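Who Gets the Easy Shelf?
By the Limberg editorial desk
27 Nov 2018
38 comments | 507 shares

I stocked shelves at a Rineck store for six years before I started writing about work. The chain is now trying out a shelf robot from Gument, and most of what I read about it asks how many jobs will go. I would ask which parts of the job go first.

Water is the obvious place to start. The bottles are the same size, they stand up by themselves, and you slide them into a row. Vermicelli in a floppy bag is another matter, and so is a pouch on a wire hook.
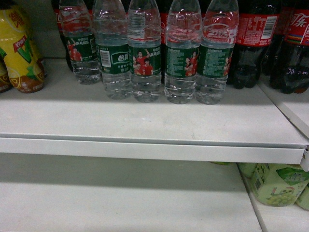
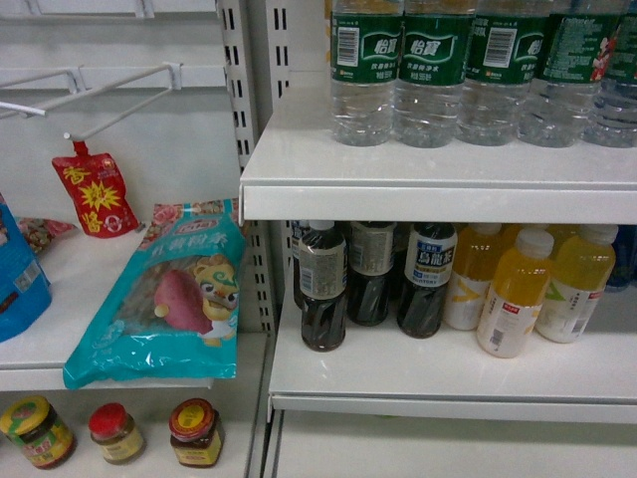 Bottled drinks and dry goods at the store.

On a night shift I might put out more than 300 items. The drinks were the part where my mind could rest. If a machine takes those, the person beside it gets eight hours of hooks, bags and small jars, at the same hourly rate, plus a call every time the machine stops.

Management calls this freeing people up. Maybe so. But a shift with the easy work removed is a harder shift, and the pay should say so. Rineck should settle that with its night crews before February, when the trial moves to a second store. It should also ask them which shelves they want to keep.

Contact us | © 2018 Limberg | Back to top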